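Cestas trenzadas para la cocinita: ¿plástico o mimbre?

Prololau
Busco una cesta para la comida de juguete de mi hija. En Enriquez tienen una de tiras sintéticas a 419 pesos y dicen que aguanta todo. No me lo creo.

Sindgate
Yo la tendría por el borde trenzado, que suele ser lo primero que se suelta. Lo de "aguanta todo" lo dicen de cualquier cosa.

Tamer Sleiman
No estoy de acuerdo. La mía costó 60 pesos más y lleva desde septiembre sin una tira suelta. Los bollos naranjas y el pastelito de chocolate siguen en el bol, eso sí, porque mi hijo no quiere pasarlos a la cesta.
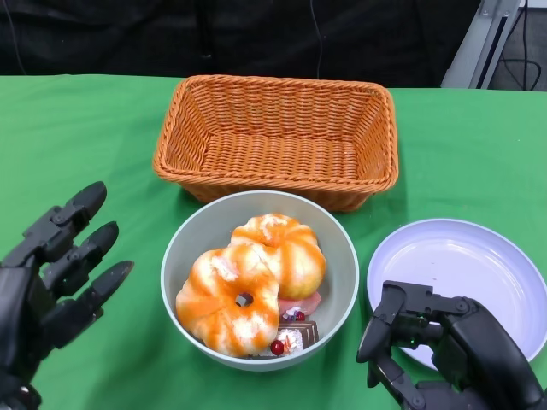

Prololau
¿Se puede lavar una cesta de esas sin que se deforme?

Tamer Sleiman
Con agua tibia y un cepillo blando, y a secar a la sombra. Al lavavajillas no la metería.

Sindgate
Tres meses no prueban nada - a mí una parecida se me abrió justo al año. Y sigo sin ver qué le da la cesta a un niño que no le dé el bol.

Prololau
Pues que caben más cosas, supongo. Aunque el juego completo de Mevance sale a 2640 y tampoco voy a pagar eso por unos pasteles de mentira. Me espero a ver la de Enriquez en la tienda.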